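Does a Tidy Desk Help You Think?

Grown-ups say it all the time: tidy your desk and you'll work better. It sounds sensible. But is it true, or is it just something people say because they like looking at tidy desks?

Let's be careful. When somebody tells you a thing is true, a good first question is "How do you know?" Ask that about desks and the answers get a bit wobbly.

What is a desk for?

A desk or table is a flat place at a handy height. You put things on it so that you don't have to hold them or bend down for them. A table piled so high that you can't find your pencil isn't doing its job very well. A table with nothing on it looks lovely, but you can't do your homework with nothing.

So how many things should be on it? I've read 2, I've read 3, and I once read a magazine that said 39. Not one of them explained where the number came from. I don't believe any of them.

The test that didn't prove much

Vaughn Doucet, who teaches in a town called Skotia, tried an experiment in July. He asked his class to do a page of sums at a messy table, and then another page at a clear one. Most of them did better at the clear table. Hooray for tidying?

Hold on. The clear table came second. By then the children had already practiced on one page of sums, and practising makes you quicker whatever is on the table. To be fair, he should have let half the class start with the clear table. He agreed, and he is going to try it again.

Things that wander

Look at any table that people use every day and you'll find things that don't seem to belong together. A book gets put down halfway through. A cable is coiled up in a glass dish. Somebody lays a little framed picture down near the back and there it stays. 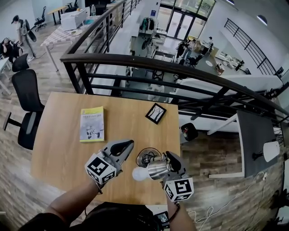 Is that a mess? I'm not sure it is. A coiled cable in a dish takes up less room than one stretched across the table, and you know where to look for it. A dish doesn't care what it was made to hold. If it keeps small things from rolling away, it's useful.

Some people would tell you to buy a special box for cables. Perhaps. But the people who tell you so are often the people who sell the boxes, and that is worth remembering.

Try it yourself

Choose the table you use most. Leave it as it is for three days, and each day write down anything you had to hunt for. Then tidy it your own way and do the same for three more days. Compare your two lists. If they come out the same, the tidying made no difference to you, whatever the grown-ups say. Show them the lists and see if they can explain it.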